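Six mugs and a very pink tray
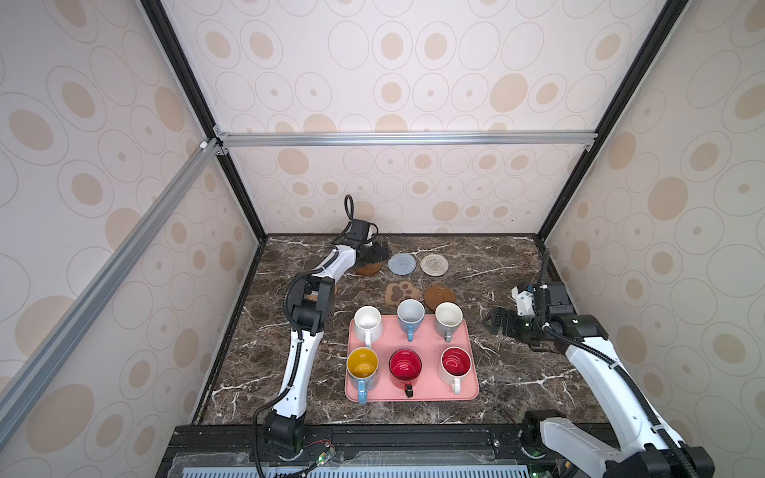 Mugs on the tray, in front of the oval wallpaper.

The owner of Codlow, a small shop selling secondhand crockery, has over 400 mugs in stock and will happily talk about any of them. We met one morning in November and got on to trays almost at once.

"I love a pink tray! It makes a plain white mug look so fresh, and the pale blue one next to it just sings. The grey calms it all down again."

Two rows of three is the layout she comes back to. "You can get your fingers round every handle, and there's still a bit of rim showing — I like to see the rim."

What about that tabletop, all dark brown marble pattern with white and tan veins? "Oh, I adore it. People say keep the background quiet, and then I go and put ovals on the wallpaper as well. Beige and tan, rings and solid ones. It's so cheerful, very much my gran's hallway."

She has sold 107 mugs since the summer, most of them singly, and doesn't mind at all that hardly anyone wants a matching set. "Mix them! Pick a colour you'd like to see at seven in the morning and start there."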